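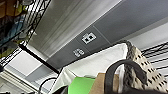
Every household has an altitude above which things stop being possessions and become weather. In ours it's the top of the wire shelving in the storage room, where the blue thing lives. I know it is fabric and I know it is blue, and from the floor, looking up through the black grid with a big white bag in the way, that is all I can tell you about it. There is a yellow-green thing up there too, and a tan-brown one. I have paid rent on them for years.

The storage room is in the basement of our building in Clolbridge. It was advertised as a "lifestyle annex," and for the first month we believed it. My husband talked about a rowing machine. Then winter came and we carried down the summer, and when summer came we were too tired to carry anything back up, so we bought more of it.

Wire shelving is the great enabler in all this. A closet has a door, and behind a door you can at least pretend. A solid shelf hides its contents from below and lets you forget them with some dignity. Wire shows you the undersides of everything. Sweaters press through it a little, like dough. Go in for a light bulb and you are looked down on by the bottom of every bad purchase since the wedding.

I finally called Filipa Aguiar in January. She organizes other people's basements for a living and came recommended by my sister, whose garage now looks like a small, well-run museum of rakes. Filipa stood in the doorway with her coat on and asked what was on top.

"Soft things," I said.

"What soft things?"

I said I'd have to get back to her.

Her theory is that soft goods rise. Hard things are heavy and have corners, so they get put down low, where they are bumped into and eventually dealt with. A blanket can be thrown. Anything that can be thrown ends up overhead, and anything overhead is kept forever. She once took a sleeping bag off a shelf in Abugri that had been to three addresses without being unrolled. The owners were fond of it.

She doesn't care for bins. I had bought 20 of them, clear, with locking lids, and was rather proud. She had me return all but two. (The store, Stollari, takes them back if the stickers are on. The stickers were on. I'd like to say I planned that.) Bins, according to Filipa, are for people who already know what they own. What she wanted was big fabric bags with wide mouths and handles, one for each place things might go next, and the bags had to stand open on the floor until they were full. No folding. Folding is how a person gets attached.

So we threw. It was easily the best part. You hook the item with whatever is handy, it drops on your face, you say what it is out loud and then it goes in a bag. I pulled down a picnic blanket from the Fota trip, still full of Fota. I pulled down a single curtain. I pulled down a fleece I had accused my brother of stealing, in writing, and I've put it aside while I consider my position.

Filipa charges 310 dollars for an afternoon and takes the donation bags away in her own car, and for my money the second part is the service. I have driven around with a donation bag in my trunk long enough for it to need its own insurance. Hers were gone before I'd found my shoes.

We did one wall. The other one is booked for June, when she says people are more ruthless, on account of the heat. The blue thing turned out to be half of a set of flannel sheets for a bed we sold. I asked whether I might keep the pillowcase, and she held the bag open and waited.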